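Looking after net curtains and other sheer fabrics

Sheer curtains collect more dust than any other fabric in the house, and because it builds up slowly most people only notice when they take one down and hold it against a white wall. Those in a kitchen pick up grease as well. The notes that follow cover voile, organza, chiffon and ordinary nets, whether plain or printed.

How often to wash

Twice a year is enough for bedrooms and living rooms. Kitchen and bathroom windows need doing every two months or so, and more often if anyone smokes or you fry a lot. Between washes, run the vacuum cleaner over them with the brush head on the lowest suction, working from the top down.

Before washing

Take off every hook, ring and weight. A single plastic hook left in the heading tape can pull a hole in a whole panel. Give the curtain a good shake outdoors, then look along the hems for loose stitching and mend it now, while the fabric is easy to handle.

Test printed fabric for colour first. Wet a corner of the hem, press it between two pieces of kitchen paper and leave it for ten minutes. If colour comes off on the paper, that panel should be washed alone in cold water.

Washing by hand

Fill the bath to a hand's depth with lukewarm water and stir in a little liquid detergent for delicates. Powder tends to leave white specks in the folds. Lay the fabric in loosely and press it up and down. Don't rub or wring. If the water goes grey straight away, drain it and start again with fresh. Leave to soak for half an hour, then rinse until the water runs clear.

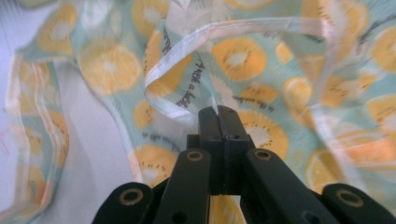

Washing by machine

Check the label first. If it allows machine washing, put the curtains in a zipped mesh bag or an old pillowcase tied at the neck. Half fill the drum at most. Use the delicates programme at 30 degrees and the slowest spin, 400 if your machine offers it, or no spin at all. Leave out fabric softener, which makes sheers limp and sticky to dust.

Never put them in with towels or anything that has a zip.

Drying

The simplest way is to hang them back at the window while damp. Spread an old towel along the sill for the drips and open the window a little. The weight of the water pulls out most of the creases. If the pole is bare wood, wait until the heading is nearly dry.

A tumble dryer will set creases that no iron can shift.

Ironing

Most sheers won't need it. If yours do, use the coolest setting with a thin cotton cloth on top, and iron on the wrong side. Organza can be ironed slightly damp. Polyester voile should be dry.

Marks and yellowing

Grease spots: dab with a drop of washing-up liquid before the main wash and leave for fifteen minutes.

Mildew along the bottom hem: soak in an oxygen-based stain remover, following the packet. Chlorine bleach weakens many sheer fabrics and will take the colour out of some prints.

Yellowing from sunlight: this is damage to the fibre and doesn't wash out. Old nets that have gone this way can be cut down to cover seedlings or soft fruit.

Storing spare panels

Roll them round a cardboard tube with the print facing in. Folded sheers crease along the same lines each time and wear through there first. Write the window and the drop on a slip of paper and tuck it inside the tube.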